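Household Organizing, week 9 – Surfaces
Handout to go with the Wednesday session, April 13, 2022
Aicha Abdel Rahman

Bring this back next week, we use the sorting sheet again.

Left over from last time: drawers. Mostafa Ouazzani still has the drawer diagrams, ask him if you missed it. Drawer test is on the same material as the reading, no surprises.

1. Why surfaces fill up

A table in a living room is a landing place. Things get put down on the way to somewhere else – keys, cup, mail, whatever was in the hand. Then the next thing lands beside it. Grunder (chapter on flat spaces, in the packet) calls these "drop zones". Use her term on the test please, last year I got five versions of it.

Small square tables are worse than long ones. No obvious end to push things to, so stuff collects at the back edge and the corners and the middle goes last.

2. Sorting by stay

Old way was sort by type: cloth with cloth, paper with paper. Fine for a closet. For a table sort by how long the thing should stay.

Passing through – cups, tumblers, anything with a drink in it. Goes back to the kitchen when you do.
In use – headphones, chargers, the cable you are really using. Stays, but needs a spot.
Stuck – crumpled cloths, loose bits of paper, stickers. Been there so long you stopped seeing them.
Holder – basket, tray, bowl. See section 3. 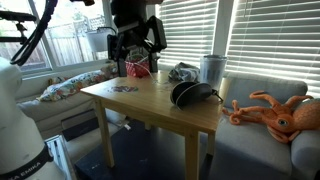
Stuck things are where most people lose time. Do them first. A gray cloth in a heap gets folded or goes to the wash, no third choice. Flat colorful paper things: keep, and then it goes in a folder, or recycle. Don't make a new pile for "later", later is how we got here.

Headphones: folded, cups together, cable looped once and tucked under. Not wrapped tight round the band, bad for the cable.

3. Baskets

A small basket earns its place if it holds one kind of thing and you can say what in two words. "Chargers, cables." "Mail, unopened." If you can't, it is a drop zone with sides.

Checked fabric, plain wire, doesnt matter. Size matters. Esteves says go smaller than you think and I agree with her, a big basket just hides things. Not on the back edge either, you will stop reaching for it.

Cables: clip at the table edge or run down one leg. Never across the top.

4. Timed exercise

Pick one surface at home. 60 seconds to name every item out loud with its group. Then clear for as long as it takes, write down how long. Most of the October group took almost 60 minutes on the first try becuase they stopped to read the mail. Don't read the mail.

Write up: half a page, before and after, what was stuck and why. Sketch is ok.

For next week: Zuturell, first half. Skip the part on garages. Shelves after that.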